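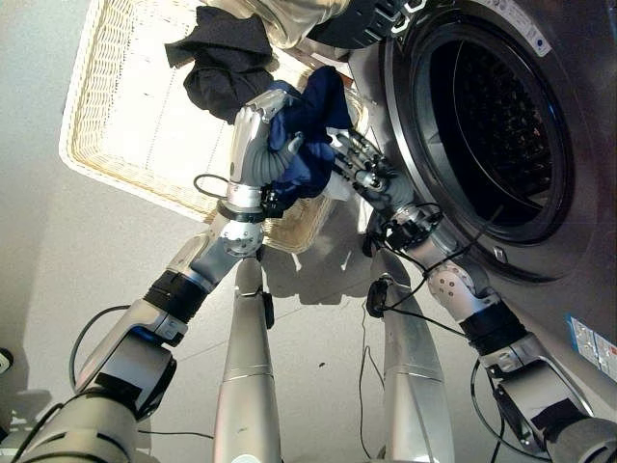
Abb. 4: Dunkles Textil vor der geöffneten Trommel, dahinter der Wäschekorb

4.2 Trommel beladen

Dieser Abschnitt gilt für die Frontlader Nokum 820 und Nokum 1382. Die Wahl des Programms ist in Abschnitt 4.3 beschrieben.

Voraussetzungen
Das Gerät ist nach Kapitel 3 aufgestellt und ausgerichtet. Der Wasserzulauf ist geöffnet. Die Trommel steht still.

VORSICHT
Quetschgefahr an der Tür. Beim Schließen nicht zwischen Tür und Türmanschette greifen.

1. Wäschekorb neben dem Gerät abstellen. Der Schwenkbereich der Tür muss frei bleiben.
2. Tür bis zum Anschlag öffnen.
3. Trommel auf Fremdkörper prüfen (Münzen, Schrauben, Haarklammern). Falte der Türmanschette mit der Hand abtasten.
4. Wäsche nach Farbe und Pflegekennzeichen trennen. Dunkle Teile vor dem ersten Waschgang immer getrennt von weißen halten.
5. Taschen leeren, Reißverschlüsse schließen, bedruckte Teile auf links drehen.

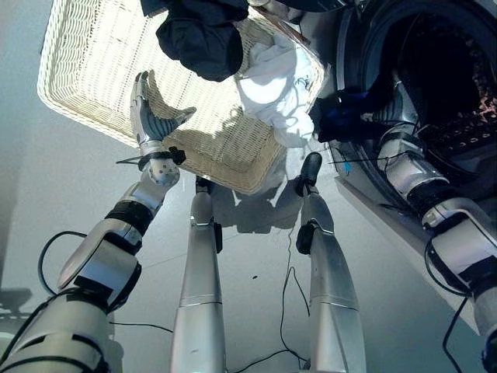 Abb. 5: Wäschekorb mit dunkelblauem und weißem Textil neben dem Frontlader

6. Teile einzeln auseinanderfalten und locker einlegen. Große und kleine Teile mischen – das verringert die Unwucht beim Schleudern.
7. Füllhöhe prüfen. Zwischen Wäsche und Oberkante der Trommel muss eine Handbreit frei bleiben.
8. Kontrollieren, dass kein Stoff auf der Türmanschette liegt. Eingeklemmter Stoff führt zu Undichtigkeit und Fehlermeldung E2.
9. Tür zudrücken, bis sie hörbar einrastet.

Hinweis: Geflochtene Körbe können raue Stellen haben. Feine Strickwaren und Strümpfe im Wäschenetz Rirkden (Zubehör) sammeln und mit dem geschlossenen Netz einlegen.

Hinweis: Bei Feinwäsche die Trommel höchstens zur Hälfte füllen. Einzelne schwere Teile, etwa Bademäntel, mit 2 bis 3 Handtüchern ergänzen.
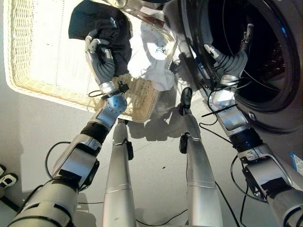

Was ist zu tun, wenn sich die Tür nach dem Programmende nicht öffnen lässt?
Die Verriegelung löst zeitverzögert. 3 Minuten warten, dann den Griff erneut ziehen. Bleibt die Tür verriegelt, Programm »Abpumpen« starten und den Vorgang wiederholen.

Weiter mit Abschnitt 4.3, Programm wählen.

Erkus Hausgeräte – Gebrauchsanleitung Nokum, Stand 3. Juni 2021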